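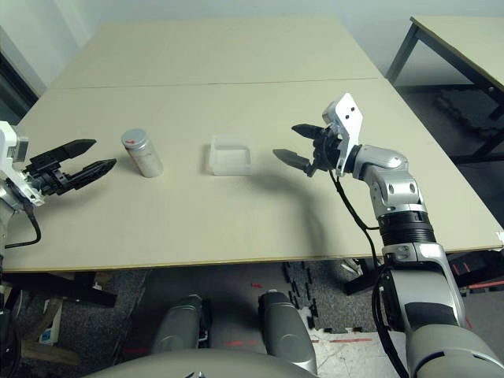
Leave the small jobs small

Arnout Visser, who writes a column for our workshop newsletter in Narkau, argued last month that a home robot build should start with a difficult task, or the builder will lose interest. I respect him, but I think he is wrong, and I would like to explain why.

Consider a metal canister and a small plastic tray. For a person it is no task at all. For two arms with a gripper on each, it is already a full evening of questions. How wide must the fingers open? From which side should they come? What does the software make of a tray with walls you can see the table through? I spent 70 hours on questions of this kind before I tried anything with cloth or string, and I don't regret one of them.

Visser says that simple objects teach bad habits. My experience is different. With a difficult object, everything fails together, and you cannot say which part is guilty. With a canister, the fault usually has one address. Twice it was my calibration. Once it was a cable I had fixed too short, so that the wrist pulled against it at the end of every turn. I would never have found this while folding a towel.

There is also the matter of money. Stijn Hermans, from our Tuesday group, paid more than 500 euros for special fingers from Van Wijk before his arm could put down a cup in the same place two times. They are beautiful fingers — I have held them — but they are in a drawer now.

I admit that small jobs are boring for visitors. My brother-in-law watched for six minutes and asked when it would begin. Visser has a point there, and if you build for an audience, maybe his way is better. I build in the evening, with the radio on, and next week I will turn the tray a little and start again.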